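From: Leonora Tolentino
To: playroom-list
Date: 17/02/2026
Subject: Re: Play kitchen - proposal to buy the bigger set

Emil Baumgartner wrote:

> Hello all,
>
> I've been looking at the Jemier catalogue and I think we should go for the large
> play kitchen set before April. It has 60 pieces, it comes sorted in trays, and
> with the discount it works out at 200 including delivery. What we have now is
> bitty and doesn't match. The children tip it all out, use it for a few minutes
> and move on, and I put that down to there not being enough to cook with. More
> variety would mean longer play. Flurina agrees with me and Rupert says the
> money is there.
>
> Could people say yes or no by the end of the week? I've put a couple of
> pictures of the present lot below.
>
> Emil

Emil, thanks for doing the legwork, but I'm a no for the moment and I'd like to say why before the yeses roll in.

First, the idea that more pieces means longer play. Where does that come from? Is it in the catalogue? I'd expect a firm that sells sets of 60 to think 60 is the right number. We heard the same thing about the building bricks at Indden, and we bought the big tub, and what we got was a big tub to pick up off the floor. The play went on exactly as before with the same handful of favourites. Maëlle will remember, she did most of the picking up.

Second, "bitty and doesn't match".

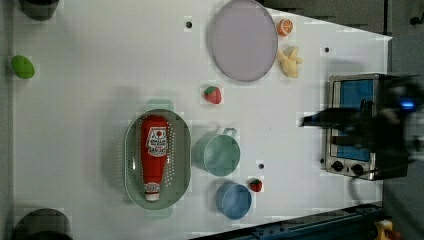
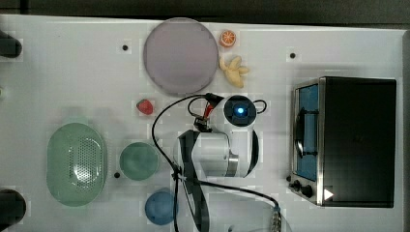 I don't see a problem with the amount of stuff we have, and I'd say the trouble is that none of it goes together as a meal. When I sit down with the three-year-olds I want to be able to say "shall we make breakfast?" and have them find the bits. With a plate, a banana, a strawberry, some orange and a toaster oven we're nearly there already. What's missing is something to put in the oven. You can't toast a strawberry (they do try). Two slices of pretend bread and perhaps an egg would do more for that table than another trayful of fruit, and we could get those on their own for next to nothing.

As for matching, I'm not sure who it's meant to please. The colander is a soft green, the plate is a sort of greyish lavender, and I think they look perfectly nice on a white table. No child has ever refused to serve soup on grounds of colour. If anything the muted crockery helps, as the food is what stands out and the food is what they're supposed to be sorting and naming.

Third, and this is my real worry, where is it all going to live? The catalogue trays are lovely in the catalogue. I would like to know what they look like after 7 children have tidied up. At the moment the lot goes back in one box and a child can do it alone, which I was told was the whole point when I joined. Sixty pieces in sorted trays means an adult kneeling on the floor at noon working out whether half a tomato is a vegetable.

I'm also doubtful about what's in the 60. I had a look at the list and a good many of them are "accessories", by which they seem to mean very small printed cardboard packets. We had those from Van der Linden once. They were flat within the month. The ketchup bottle in your first picture is a far better sort of thing, a proper shape with a label on it that the older ones can have a go at. I'd rather have one of those than a dozen little boxes.

So here's what I'd suggest instead, and I'm happy to be argued out of it:

Buy bread and eggs, and one small saucepan with a lid. Nothing else for now.

Put out less at once. Choose a meal, lay out what it needs and leave the rest in the box. Flurina did this with the tea things before half-term and said they stayed at it right through to snack time. That was one morning, so I don't want to build a theory on it, but it's one morning more than the catalogue has offered us.

Keep the colander on the table whatever else goes away. They use it as a hat, a sieve, a boat and a bed, and I've not seen anything in the large set that would do half of that.

Look again in April. If they're still wandering off, I'll stop grumbling and vote for the big set, and Emil can read this message back to me.

Rupert - when you say the money is there, do you mean spare, or do you mean it's sitting in the line we were keeping for the new floor mats? Those are two different things and I remember us having this muddle last year over the paint easel.

One other thing while I'm here. The hooks by the door at Gimadley have come loose again. I've pushed them back in but they won't hold a wet coat.

Leonora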